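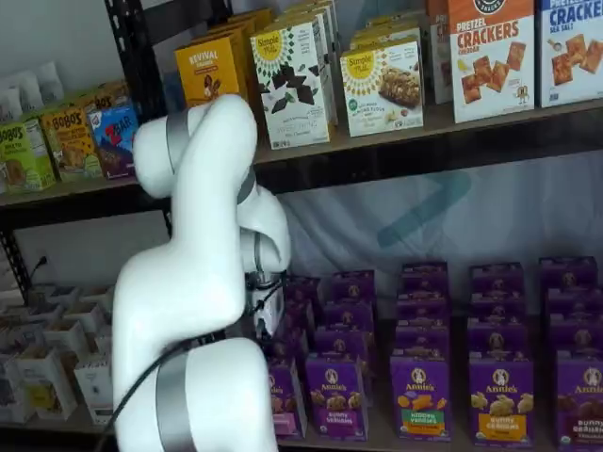 How to Run a Shelf-Picking Demo at Your Open Day

We've hosted visitors at our Flostville workshop every August for a while now, and I do love it, but a little planning saves a lot of running back and forth!

1. Stock the shelves the evening before. Boxed snacks work nicely (people like seeing things they'd buy themselves), and neat rows on the lower level give the arm an easier start.

2. Tape a line on the floor 4 feet from the shelf and ask everyone, kindly, to stay behind it.

3. Run the arm slowly through one pick with no one nearby, then check that the cable still moves freely.

4. Keep each showing to 20 minutes, questions included. Ravindran Kamath does our talking, and he always wants longer.

5. Restock between groups, and leave the emergency stop where your operator can reach it.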